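Print this thread | E-mail this thread

Hand-held gripper kits, worth the money? (Staridell vs. Sestari)

benchrat_oh
Looking at the Staridell two-hand kit for our shop. You hold one gripper in each hand, do the chore yourself, and the recordings are supposed to teach an arm to do it later. The price is 2,230 for the pair with cables and the software seat. The sales page says up to 300 usable runs in a day. I don't believe that number, and I'd like to hear from people who have paid for one of these and used it past the first week.

mossy_relay
You're right not to believe it. We have the Sestari set, which is the same idea with different plastic. Our best day was 156 runs, and that was two people trading off. Your forearms give out long before the software does.

quillback
156 of what, though? If it's "pick up the thing, put down the thing" I can see 300. If you're folding towels, forget it. Staridell doesn't say which task they used and that bugs me more than the number.

mossy_relay
Small tidy-up stuff. Picking things up off a table, putting them in a basket.

fernetero_user
I've got the Staridell kit on a table right now, so I can at least show what you get. One from the gripper, one from higher up.
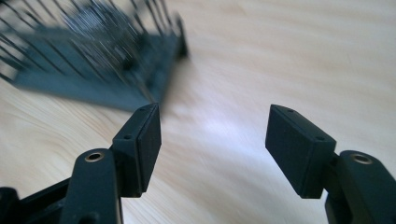
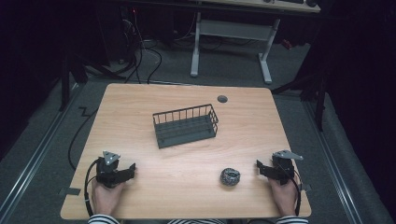 Staridell kit in use: finger pads close up first, then both grippers at the table with the wire basket.

benchrat_oh
Thanks, that's more than the sales page gives me. Are those pads printed? For that money I'd expect something molded, with a rubber face.

fernetero_user
Hard to tell by looking and they wouldn't tell me when I asked. The pads do come off. I've changed one already. The little brass-colored rings in the arms have held up fine, so I'll give them that much.

quillback
Look how blurry the table is in the first one. If half the recording looks like that I don't see how anything learns from it. You can barely make out whatever that bristly thing is.

fernetero_user
It blurs when you move fast. Slow down and it's a lot better, but then there goes your 300 a day. I've asked support about exposure settings twice. First answer was "add more light." Second answer was a link to the first answer.

tallow_and_tin
I'll take the other side. We've had ours since April and I'd buy it again. Grabbing a crumpled thing like the one in the second picture is exactly what our old joystick setup was terrible at. With these you just reach over and do it. New people get the hang of it before lunch. I think you're all judging it on a sales number that every company in this business puffs up.

quillback
If every company puffs it up, that's a reason to say so, isn't it? And "easy to hold" doesn't tell me the arm learned anything. What does your success rate look like on the arm?

tallow_and_tin
Better than it was with the joystick. I don't have a clean number for you.

quillback
OK.

mossy_relay
My gripe with all of these is the cables. One off each gripper, hanging over the front of the table. We snagged ours on a chair and lost a connector. Sestari wanted us to mail the whole handle back.

fernetero_user
Same worry here. I've been meaning to clip mine up. The metal plates on top aren't light either, you feel it in the wrists by midafternoon.

benchrat_oh
Has anyone rented? Rosser lists the Staridell kit by the month but the page says call for pricing, and I hate calling for pricing.

tallow_and_tin
We rented from Rosser before buying. Fair enough deal, but read the part about worn pads. They charged us for 2 that looked fine to me.

benchrat_oh
So pads are extra, cables are extra if you break one, and the run count is a guess. I'm going to ask Staridell which task they timed and whether they'll put it in writing. Will post what they send back, if they send anything.

mossy_relay
Ask about the software seat too. Ours renews every year and that wasn't on the quote.

Print this thread | E-mail this thread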